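Subject: Re: [tabletop-props] Fake fruit, red plate, what goes on it

On Tuesday Toon Dekker wrote:

> I have a red plate shaped like a flower and a drawer of fake fruit, and I can't get a centerpiece out of the two. I pile everything on, it rolls off. I take half away and it looks like somebody's lunch. Is there a rule? Also, does bread count as fruit for these purposes? Asking because I own some.
>
> Toon

Toon,

There is no rule, though the old Skotora catalog ran to 66 pages and implied one on most of them. I've been fussing with the same sort of plate, and mine has the double-happiness emblem in gold in the middle, so whatever you put down, you are covering up the best part.
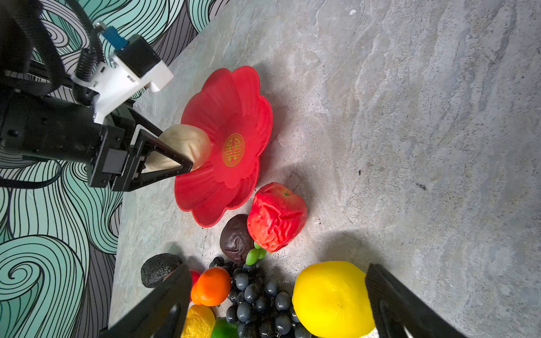 *Casimiro Arroyo, from the dining end of the house, before coffee*

Bread first. A pale bun does nice things against red, and I'd keep one near the rim where the gold still shows. I would not call it fruit in front of Verstraete customers, who have views. Mine is wrinkled enough that a guest at Tulia's last open house asked if it was a peach, and I let her have it.

As for the rolling, start with everything off the plate. Put the apple and the grapes down beside it and look at them for a while. You'll find you like half of what you own. The Flamuver set I bought in 2000 came with more than 4 things I have never wanted to look at again, and they still turn up in the drawer every November like relatives.

Gray marble pattern is a forgiving thing to work on, by the way. Busy walls are less so. If your wallpaper has swirls in it, and mine has very little else, keep the fruit plain and let the plate do the shouting.
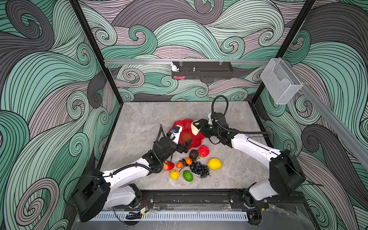
The lemon is the other problem. Yellow next to red looks like a condiment stand, so I leave it out on the gray by itself, where it can think about what it's done. Strawberries the size of a lemon I can't help you with. They make them that way and people buy them, me included.

What I'd put on yours, if you have them:

1. An apple, stem up, toward the back. Streaky ones look less like a stage prop than the solid red kind.
2. A mangosteen next to it, green cap showing. It's the only thing in the drawer with any dignity.
3. A speckled pear and an avocado in front, all touching. They hold each other in place, and you can still see the ridges around the outside of the plate.
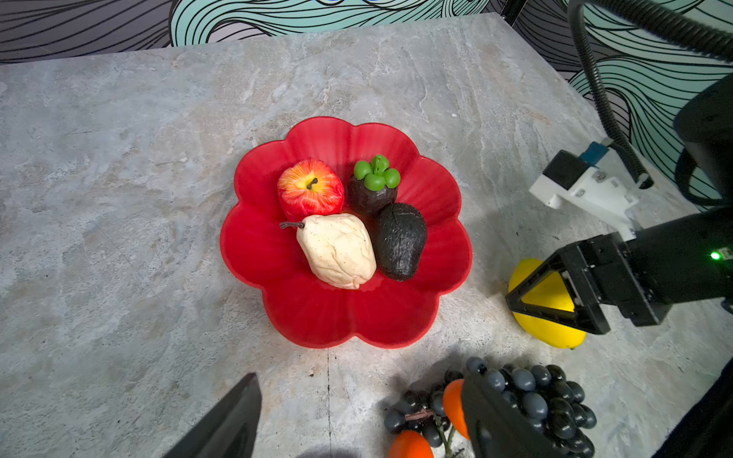
## Things I'd leave in the drawer

Small oranges, which get everywhere. The dark grapes, unless you have a big table and can let them sprawl off to one side. Any second plate. I tried 2 once and it looked like a buffet for people who don't eat.

Does yours have the gold emblem too, or is it the plain one? If it's the plain one, pile away.

Casimiro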